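Chapter 6
Sorting and Folding Sportswear 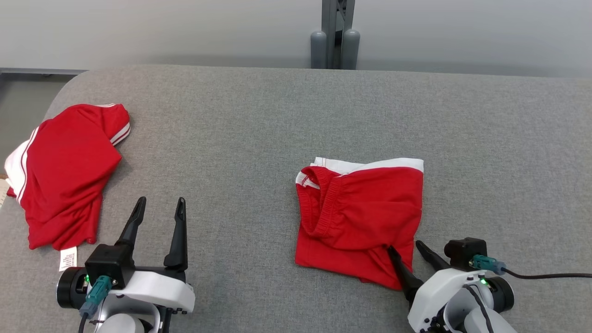 What This Chapter Covers

A team kit comes back from the wash as a heap of single garments and must leave the laundry room as complete sets. The work between those two points is the subject of this chapter. Students will learn to read a care label, to prepare a folding surface, to fold a shirt and a pair of shorts to a common size, and to pair them for storage. Repairs and stain treatment are left to Chapter 7.

The methods follow the practice of the Plellolard training laundry in Trosa, where students in the second year of the course complete their placement each October. The laundry handles 3000 garments in a normal month, and most of these are shirts and shorts from local sports clubs.

Opening Case: The Plokthorpe Kit

Hanna Wróbel was in the first week of her placement when she was given the full kit of the Plokthorpe youth club: 26 shirts and 26 pairs of shorts, all red with white trim. She folded the shorts first. They took her very little time, and she stacked them by size at the back of the table. The shirts went more slowly. Each had to be shaken out, turned right side out, and laid flat before the first fold could be made, and several had to be opened again when the sleeves slipped out of line.

Her supervisor let her finish and then asked her to find one complete set in the smallest size. She could not do so without unfolding half of the shirts, as the size was printed only on the care label at the lower seam. The folding was neat, but the order of work had been wrong.

Keep this case in mind while reading Section 6.2. The review at the end of the chapter returns to it.

Why Shirts and Shorts Are Treated Differently

Shorts have a firm edge. The waistband holds its line when the garment is laid down, and one fold along the center brings the legs together into a shape close to a rectangle. Small wrinkles near the hem can be smoothed by hand.

A shirt has no such edge. The sleeves move separately from the body, and a shirt dropped on the table will bunch in a different way each time. The folder must first find the shoulders — the one part that can be relied on to set the rest straight. Striped sleeves and edging are useful guides, as a crooked stripe shows at once that the cloth beneath it is twisted.

Terms to Know

Care label: a small printed tag sewn into a garment, giving washing instructions and often the size.
Trim: a band or edging in a contrasting color.
Set: one shirt and one pair of shorts of the same size, stored together.

6.1 Preparing the Folding Surface

The table should be clean, dry, and clear of finished work before a new load is brought to it. A padded or fabric-covered top is preferred for smooth sports cloth, which tends to slide on a hard surface.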